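Subject: Re: [home-textiles] Lace cloth under fruit – marks and snagging
From: Debashish Debnath
Date: 19 April 2021 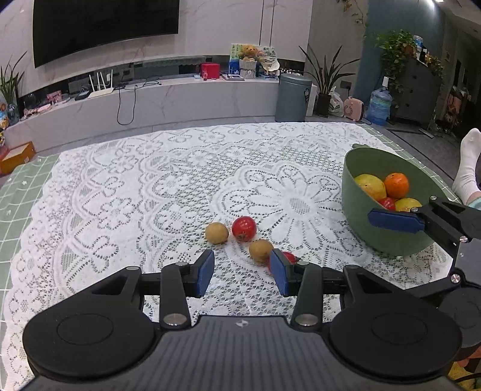 Rokeya Jayawardena wrote:

> I keep a white lace cloth on the dining table all year and the fruit
> gets sorted on it before it goes in the bowl. Since January I have had
> 4 small pink marks I can't shift, all tomato I think. Also one pulled
> loop near a flower. Should I put plastic over it, or stop using it?

I would not use plastic. It traps moisture against the thread, and juice that gets under the edge sits there until you lift it.

Tomato first. Rinse from the back of the cloth with cold water, then soak in an oxygen bleach solution for 4 hours. This assumes cotton; test a corner first. No hot water or iron until the mark is gone, as heat tends to set it. Old marks may need a second soak. The Vonstead powder works for me at half the dose on the box.

The loop: don't cut it. Ease it through to the back with a blunt needle, working along the thread a little at a time. Openwork netting moves more than the solid parts of a flower, so take up the slack there.

As for sorting, tomatoes go on the cloth stem side up. The dried stem end is what catches in the openwork. Brown-skinned fruit sheds grit, so wipe it before it goes down. A heavy bowl should be lifted, never slid – check the foot for rough glaze. Mine has a felt disk under it, replaced when it flattens.

I wash the cloth flat in a net bag and dry it on a towel.

Debashish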